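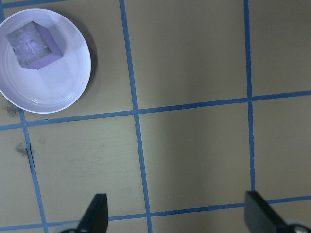
Several readers have written in to ask why the Mokurgate bench was out of use for so long, and one of them put it more bluntly, asking how a gripper could lose its grip 30 times in a week before anyone switched it off.

The fault was in the grip force. The arm is set up to place foam cubes in a bowl, and its controller, a Brastari unit, stores a force limit for each object. A software update reset that limit to zero. The arm treated zero as "no limit" and closed as hard as it could. Foam cubes shot out sideways, and one finger mount cracked. The log shows 48 overload warnings, all of them sent to a mailbox that was closed in December.

There were no injuries. The guard was shut each time, but the stop button on the left side was found to be slow and has been replaced.

The bench went back into use on 2026-08-05. The force limit is now checked at start-up, and the arm will not move if the value is missing. Warnings go to the Dinden duty phone.

If you use the same controller at Wiriya, please read the stored limits before your next run and write them on the sheet by the door. Spare finger mounts are on order. Until they come, keep the arm at 80 per cent speed or below.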